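Wurimine sim add-on for the Ladon two-arm kit – worth 448?
Forum: Kits and Software > Reviews

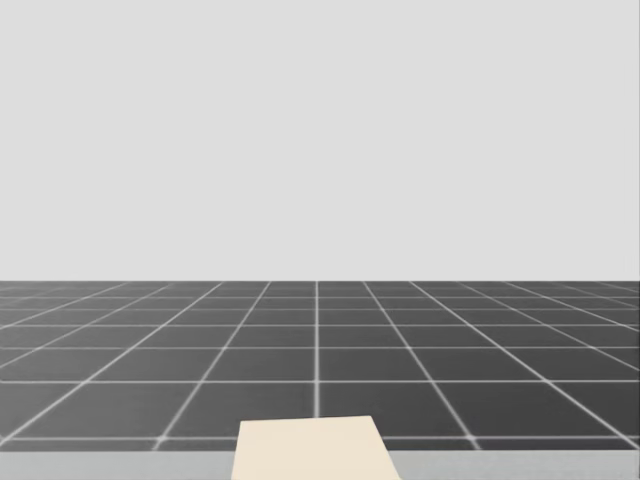

Front view in the Wurimine simulator, block task, arms out of view.

benchleft
Posted 19 March 2023

I've had the Ladon two-arm kit since August and finally bought the Wurimine license for it. The shop price is $448 for the sim alone or $715 with the Hinrichs controller pack. I took the sim alone. The view at the top is the front camera in the block task. Gray backdrop, dark tiled floor with light grid lines, cream block at the bottom. No textures to speak of.

Install took one evening. The manual is thin but correct. Joint limits for the Ladon arms were already set, and I didn't have to touch them. Saving and reloading a task works. Exporting a run to the real arms needs the controller pack, and the shop page does not say so clearly.

I can answer questions if anyone is thinking of buying.

tqm_rob
That looks like 1992. For $448 I'd expect a room and some lighting.

benchleft
There's a lighting menu. I left it alone. I care more about whether the arms stop where they should.

Konrad Bielecka
I'd disagree with tqm_rob. A plain floor is easier to work with when you are checking paths, and the grid lines give you something to judge distance by. My complaint is the block. It's so pale that it's hard to pick out an edge against that light strip at the bottom. Can you change the color?

benchleft
Yes, under object settings. It resets when you reload the task – I've reported that one.

Also, the block sits very low in that view. You can move the front camera, and I would do it before anything else.

oldservo
Does it run on a laptop with no graphics card? Rermont's sim would not even open on mine.

benchleft
Mine is a desktop, so I can't say. There's a trial on their download page.

oldservo
Trial opens. Slow with both arms loaded, fine with one. Better than Rermont at least.

tqm_rob
Still not sold. The Rermont package has export included and I paid $417 for it. If you need the controller pack to do anything with the real arms, then the price here is $715 and that should be on the first line of the shop page.

Konrad Bielecka
Fair point about the price. But Rermont has no Ladon model, so you would be measuring every link yourself. I did that once for a different arm and lost two weekends to it.

tqm_rob
I already have the measurements. I'll post my file in the downloads section if people want it.

benchleft
Please do. I'd like to compare the wrist numbers with the ones Wurimine ships. I'll ask support about upgrading to the pack later and post the answer.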